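Yook Table Recording Kit

Heltano product page. Written by Celeste Neves, product support.

The Yook kit is for teams who want to collect demonstrations of table tasks in a normal dining room, and not only in a laboratory. You bring the arm and the gripper. We supply the recording box, the hand controller, the mounting clamp and the Lustside software, which saves every demonstration in one folder, ready for training.

One person can operate the kit. The operator holds the controller, the arm follows the hand, and the software records the arm positions together with the video. When the task is done, the operator presses the pedal and the episode is closed. If something went wrong, a long press on the pedal marks the episode as failed. We recommend to keep the failed ones too, in their own folder, as many teams ask for them later.
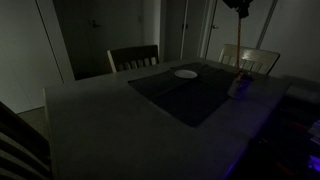 Table task in low light, gripper near the tabletop

Light is the question we receive most often. The kit does not need studio lamps. You can record in a dim room if the camera exposure is fixed before the first episode and is not changed until the session ends. Please do not use automatic exposure. A black placemat and a white plate on one table are difficult for it, and the brightness will jump when the arm moves across the view. For the same reason we advise to record each task in two light levels, and to write the level in the session note.

Between episodes, move the objects a little. A model which always sees the plate in the same place learns the place and not the plate. Lustside can show a reminder on the screen after every 15 episodes, and you may change this number in the settings.

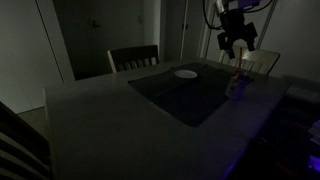

Recording & Accessories

Thin objects that stand in a glass are a good test for your setup. Start the episode with the fingers open above the object, wait one second, and then go down slowly. Our trainer Urmila Lodhi prepared 18 practice tasks of this kind, and they are included with the kit as a printed booklet.

In the box:
Recording box with power supply
Hand controller
Foot pedal
Table clamp
Practice booklet

Storage: 2,107 episodes on the standard disk, at the default video setting
Max. episodes in one batch export: 16
Operating system: Linux

Sold separately: Guner wrist camera bracket, long pedal cable

The arm, the gripper, the cameras and the computer are not included. Before you order, please send us the model name of your arm, and we will confirm that the clamp and the driver fit.

Page updated Feb 15, 2025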